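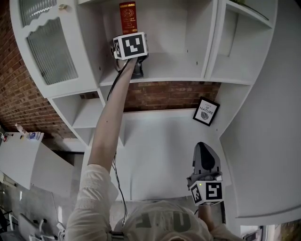

Posted by the shelf bench editor, workshop notes, Hotside

January 2026

White shelving unit, notes after going over it again. Back is open between the top and middle levels and the brick shows through there. I want to keep that. Lamrani quote for a back panel was 280, so that's parked.

Top shelf: red one with the gold lettering stays upright against the back panel, next to the cabinet. Tried it flat in September and it took up too much of the compartment.

Cabinet door: ribbed glass, both panels. Wipe along the ribs with a dry cloth. The scalloped border collects dust in the dips, use the small brush. Knob is up near the top of the door, check the screw.

Middle shelf: LOVE OF NATURE card in the black frame, leaning, toward the right. Rovis putty under the bottom edge if it slides.

Plant stays up on the right. Water before the shelves get wiped, not after.

To order: Lisilier shelf liner, 3 rolls, almost 69 with shipping. Measure the lower shelf first, I have 130 cm written down and don't trust it.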